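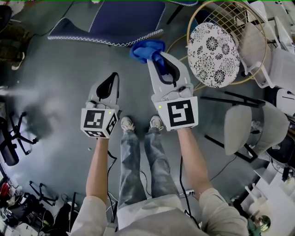 *Figure 2a. Two hand-held grippers, the right one holding a crumpled blue cloth.*

### 4.2 Diversion of surplus solar output to water heating

Surplus was defined as inverter output minus household load, with the water heater excluded from the load term. Homes in the Flavham group had no batteries, and all surplus was exported before the diverters were installed. The Jitau diverter reads current at the service panel and adjusts power to the lower heating element in steps of 100 W. Diversion starts when surplus stays above 800 W for two minutes and stops when the tank thermostat opens. The upper element was left under its factory control in every home, so that hot water remained available on cloudy days.

Annual hot water demand was modeled in Amomus using the draw profiles described in Section 3. The reference household used 2,620 kWh per year for water heating, including standby loss. Standby loss was treated as constant across seasons. This overstates winter performance for tanks in unheated garages — a limit we return to in Section 5.

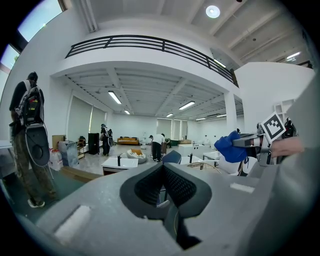 *Figure 2b. Gripper with a square black-and-white marker mounted on top; blue material at the fingertip.*

Timing of draws had more effect on diverted energy than array size. Where most hot water was used in the evening, the tank was still warm at sunrise only in part, and the lower element could absorb surplus through midday. Where showers were taken in the early afternoon, the tank reheated late in the day, when surplus was falling, and the upper element supplied more of the energy from the grid.

The Fodor tariff pays a flat rate for exports, and the value of each diverted kilowatt-hour is therefore the retail price minus that rate. Under time-of-use pricing the comparison changes: a heater run overnight on a timer can cost less than one run on diverted surplus if the midday export rate is high. We did not model that case. Homes with heat pump water heaters were also left out, as their compressors cannot follow the diverter's power steps.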